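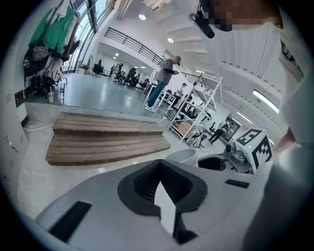 CLUB NEWS / OUT & ABOUT

Triten visit, June. Notes typed up on the bus home, so excuse the spelling

Got there at 9:40, which was ten minutes late thanks to the roadworks by the Dumley turnoff. Sign in, sticker badge, up one floor, and then you're in this huge shiny-floored room with a mezzanine over the far end and a sea of office desks under it. Very bright. My first thought was that our club room would fit in there several times over.

Triten lets the student robotics project from Pacheco College use the near end, by the wooden steps. Sixteen of us on the trip, twelve students and four adults. Eleri Ruddock met us and did the short talk. No slides, thank goodness. She's second year, runs the hand-held side of the project, and talks even faster than I type.

The job they're on is called Table Clear. Cups, bowls, plates. Somebody picks things up and puts them down again with a gripper in each hand, the marker cubes on the grippers tell the software where each hand is, and the recordings go into training the arm back at college. Competition is next term. They want 30 good takes of each task before they even look at the arm again. They had 82 in total when we came, some of which Eleri said are "garbage, my garbage mostly".

Stuff I wrote down:

- stack of white bowls at the bottom of the steps, those are for the nesting task, which is the hard one
- grippers are heavier than they look. Forearms feel it after two or three takes
- cube has to stay in view. First thing they teach you. Last thing you remember
- everybody squeezes too hard. Paper cups do not forgive

Our lot got a turn after the break. Halina Sobczak went first becuase she always does, and crushed a cup. Then she asked to go again and was really good. Prapai Jitpraphai had the steadiest hands of the day, slow, elbows in, set the cup down exactly on the tape mark they'd given him. Eleri asked if he wanted to come back in the fall. He went red. I think he does.
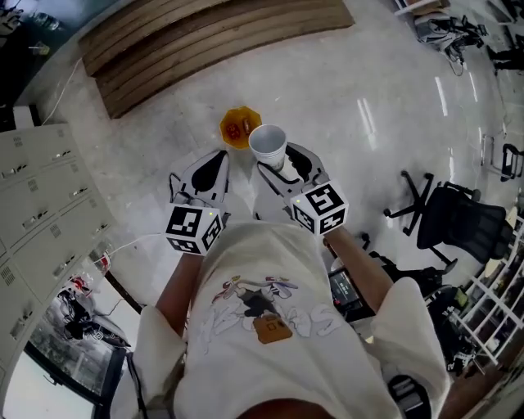
Photo: Laine Rätsep / Pacheco College robotics project

Cup and plate on the floor for that one, both hands working. The plate is the orange one, with food on it. Harder than a bare cup, you've got to keep a plate level and most of us tip without noticing. I tip. I tipped twice.

Then a Q&A sitting around on the wooden steps. Good questions from the younger ones:

How long is a take? Under a minute if it goes well.

What happens to a bad one? Gets tagged and kept, they don't delete anything til the end of term.

Do you need to code to join? No. Half the team came from product design.

Who writes the software? Pierina Orlandini does most of it, the labeling tool is hers and it's named Brillex after a cat. She showed us a take being trimmed and tagged and it was a lot more fiddly than I expected. Start point, end point, which hand, what object, did it drop. Every single take. Two of our students wanted to try and she let them loose on some old ones.

Lunch was sandwiches. Fine. Not enough of the cheese.

After lunch we split up, half back on the grippers and half with Pierina. I floated. Would have liked longer on the nesting task, only three of our group got to it and we were packing up by 2:30. If we go again I'd skip the tour of the offices (nice people, but it's offices) and put that time into hands on.

For our own club: I want to try a low-tech version in the fall. Kitchen tongs, paper cups, tape marks, phone on a stand, everyone does the same task and we compare. Eleri is sending over their task sheet and says we can copy it. Laine has more photos if parents want them, ask at the desk.

Permission slips for the next trip are due back before break. Same deal, bring a lunch, closed shoes. Thanks to everyone who drove people to the bus.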